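Search this site Go
Filed under: Table & Pantry > Baskets and Bowls

The Fruit Table: Gallery

Setsuko Koyama and Pascal Wiegand put this page together for readers who asked how we keep fruit in the Aoki test kitchen. We stopped using deep bowls in September. Fruit at the bottom got bruised and was found too late, and the bowls took up more of the table than they were worth.

We now use low rectangular baskets with open sides. The one we reach for most is a very dark brown, in a plastic wicker that looks like rattan. It has a thick rim that is easy to grip and sides that lean out a little. It can be rinsed in the sink and left upside down on a towel.

A few notes for anyone setting up something similar:

Bananas go in last, on top of firmer fruit, or in a basket of their own. Speckled ones are for eating that day or for baking. Those with some green left can wait.

Keep apples in a separate basket if you want the bananas to last.

Line the basket with a cloth for soft fruit such as peaches and plums. The gaps in the weave can mark them.

Farzad Yazdani weighed what we threw out over 6 weeks with the old bowls and got 248 ounces. We have not repeated the weighing with the baskets, but the compost pail fills more slowly.

Last updated: September

A banana and the dark wicker basket, white table.
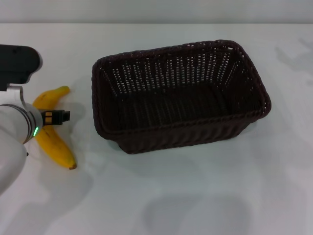
How often should a plastic wicker fruit basket be washed?

Every couple of weeks is enough for most kitchens, and right away if any fruit has leaked. Use warm water, dish soap and a soft brush for the weave, and let it dry fully before putting fruit back.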